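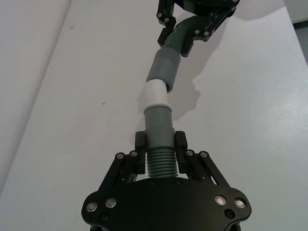 Running the supply cupboard for a student volunteering club: my tips

4 min read

I look after the kit for our student service group at Fairweather, which means glue sticks, paint pots, aprons and (for reasons lost to history) 40 plastic recorders. We take it all to the learning centre on Pidis Road every Monday, and I've got quite attached to my system!

Pack by activity. I used to keep all the scissors together and then spend the bus ride sorting them into piles, so now each craft has its own shoebox with everything in it, right down to the bin bag.

Dried-up felt tips often perk up if you stand them nib down in a drop of warm water for a minute, then leave them overnight with the lids on. Chuck any that still squeak.

Paint on aprons: cold water first, then washing-up liquid, and rub it with an old toothbrush. Hot water was my big mistake in October.

Write the box number on the lid AND the side. Once they're stacked you can't see the lids, can you?

And keep one box of plain paper back for the younger ones, they'll always want to draw after snack.

We use cookies to improve your visit. Accept | Manage settings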